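Review: Tanui Extendable Sink Rack and Countertop Arm Mount, as used in a home dish-handling build

Published by the Hollunow Shared Workshop, Equipment Review Series
21/03/2026

Scope of this review

The Hollunow Shared Workshop maintains a small program of equipment reviews for members who build automated systems for domestic use. The present review covers two products sold together by Tanui as the Sink Station Kit: an extendable rack that sits across a sink basin, and a clamp-down mounting plate for a light robot arm. The kit was purchased at the regular retail price of $339. No discount, loan unit, or other consideration was received from the supplier.

The kit was evaluated as part of the Memby build, a member project whose purpose is to move plates between a sink rack and a storage position without a person handling them. The arm, the controller, and the gripper are not part of the kit and are discussed only where they affect its use. Members who wish to build the arm itself should consult the separate notes held at the Drullismont bench.

Contents of the kit

The package contained the rack, the mounting plate, two edge clamps, a bag of rubber pads in two thicknesses, a hex key, and a folded instruction sheet. All parts were present and undamaged. The instruction sheet is brief. It covers the rack adequately, but its section on the mounting plate consists of one line drawing and a table of bolt patterns. The drawing does not show which face of the plate should be turned upward, and two members assembled it incorrectly on the first attempt.

Bolt holes on the plate were clean and accurately spaced. One of the clamps had a burr on the inside edge that would have marked a painted surface, and it was removed with a hand file before installation.

Installation

The rack requires no tools. It is pulled out until the end handles rest on the rim of the basin, and friction holds it at that length. The mounting plate took considerably longer. Reviewers recommend the following practice, which differs in places from the instruction sheet.

The countertop should be cleaned and dried before the pads are placed. The thicker pads belong under the front edge of the plate, and the thinner ones at the rear. Clamps should be brought up evenly, a half turn on each side, and checked again after the first day. The supplied clamps are suited to a square counter edge. On a rounded edge they tended to creep, and a strip of hardwood had to be cut to give them a flat surface.

Cable routing is left entirely to the builder. The kit provides no tie points, and this is a significant omission for equipment intended to be used beside a sink. The workshop asks all members to keep power supplies and connectors off the counter, to leave enough slack for the full reach of the arm, and to use a protected outlet. Slack should be tested by moving the arm by hand through its whole range with the power off.

Performance of the rack

The rack proved to be the stronger half of the kit. Its rods are straight and evenly spaced, and a plate placed flat on them gives the gripper a clear edge to approach from the side. Earlier versions of the Memby build used an upright rack with slots. Plates leaned at slightly different angles in the slots, and each angle needed its own correction in the control program. With the flat rack a single approach height was sufficient for every plate in the test set.

There is one limitation. The rack is held only by friction, and a sideways push from the arm can shift it along the basin. In the course of 384 test cycles the rack moved far enough to require a reset on six occasions. Placing a thin pad from the kit under each handle reduced the movement, although the supplier does not mention this use. Builders who rely on fixed positions, without a camera to locate the plate, should plan for a positive stop on at least one side.

Cups and bowls were outside the main test. Small cups tipped on the rods when set down at any speed above the slowest setting. The rack cannot be recommended for them without an insert.

Performance of the mounting plate

The mounting plate is acceptable for light work. Movement at the gripper was small when the arm traveled slowly, but fast stops produced a visible sway that took a moment to settle. The control program was changed to include a short pause before the gripper closes. This adds time to each cycle – a fair exchange, in the view of the reviewers, for a more dependable grip on the plate.

The position of the plate matters more than its stiffness. Mounted too close to the basin, the arm must fold sharply and its elbow rises toward the wall. Mounted farther to one side, it can reach across with a more open posture. After several trials the arm was placed to the right of the sink, with the rack in the smaller basin nearest to it and the larger basin left free for ordinary household washing. The gripper then comes in from the side, level with the plate.

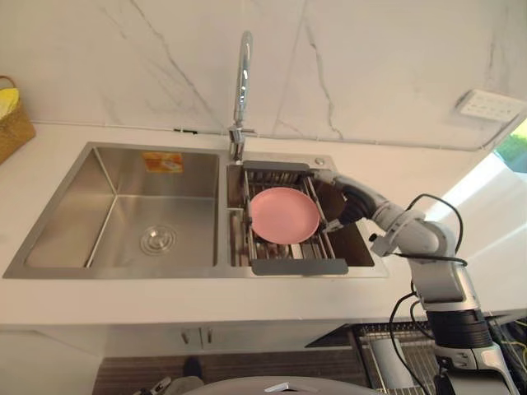
Care and durability

The rods were wiped down at the end of every session and showed no rust during the test period. The plastic end handles collect residue on the underside and should be lifted and rinsed. The clamps loosened slightly over the first week in March and held steady after one further adjustment. No long-term claim can be made on the basis of this review.

Support from the supplier

One written inquiry was sent concerning the orientation of the mounting plate, under reference 1738. A reply with a corrected drawing was received. The supplier stated that the drawing would be included with later kits. Members who own the present version may request a copy from the front desk at Hollunow.

Findings

The extendable rack is recommended for any home build that handles flat dishes. The mounting plate is recommended with reservations, for light arms at moderate speed and on a square counter edge only. The reviewers consider the combined price high and would prefer to see the rack offered separately. Members with access to a drill press can make an equivalent plate at the Drullismont bench and may wish to do so before purchasing the full kit.

The review unit remains installed in the Memby build. Requests to inspect it should be entered in the workshop log, and the arm must be powered down before any member reaches into the sink area.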